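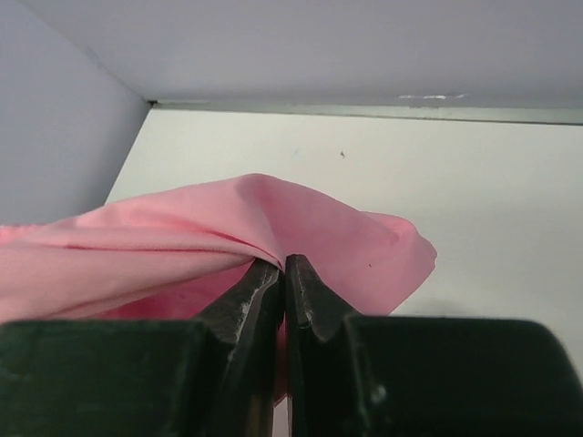 Category: Family Crafts > Soap and Candles > Starter Kits

Section 4: Making your first batch of melt-and-pour soap

The Stuso kit makes 9 small bars. Set aside 60 minutes with children, plus time for the bars to harden. An adult should do all the melting and pouring.

Before you start

Cover the table with newspaper and put the mold on a flat tray. Once the mold is full it should not be carried without the tray. Keep a spray bottle of rubbing alcohol at hand, out of reach of younger children.

1. Cut the soap base into cubes the size of a thumbnail. Older children can do this with a butter knife.

2. Put the cubes in the glass pitcher and heat in the microwave in short bursts, stirring between each one. Stop when a few small lumps are left – they will melt as you stir.

CAUTION: Melted base can burn skin. Do not let it boil. Boiled base smells bad and makes cloudy, brittle bars.
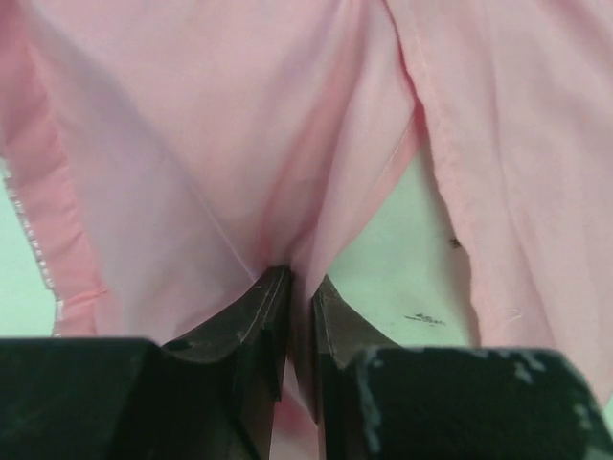 3. Let the pitcher stand until a thin skin forms on top. Stir the skin back in.

4. Add color a drop at a time. Children like to do this part, so hand over the dropper and keep hold of the pitcher yourself.

5. Add scent last. Use the small cap that comes with the bottle, one level capful per batch.

NOTE: Dried flowers turn brown in the bars within a few weeks. Oatmeal and poppy seeds keep their color.

6. Pour slowly into the mold and spray the tops with alcohol to clear the bubbles.

7. Leave the mold alone until the bars are firm all the way through. Do not use the freezer. 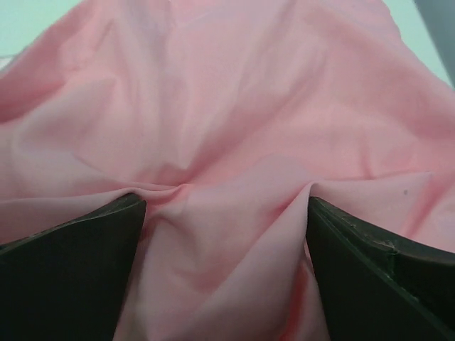

Choosing a color is easier if you have something to match. Drip a little of the tinted base on a white saucer and let it set before adding more. For a pale pink, start with one drop of red and stop as soon as the base looks slightly too light. Clear base needs less color than white base.

8. Press the bars out from the back of the mold. If one sticks, pull the sides of the mold outward and try again.

9. Wrap the bars in plastic the same day. Unwrapped bars collect beads of moisture in humid weather.

Spilled base can be left to harden and then peeled off the table. Do not rinse it down the sink while it is liquid.

Instructions by Siyabonga Baloyi

Last updated: 4 Mar 2023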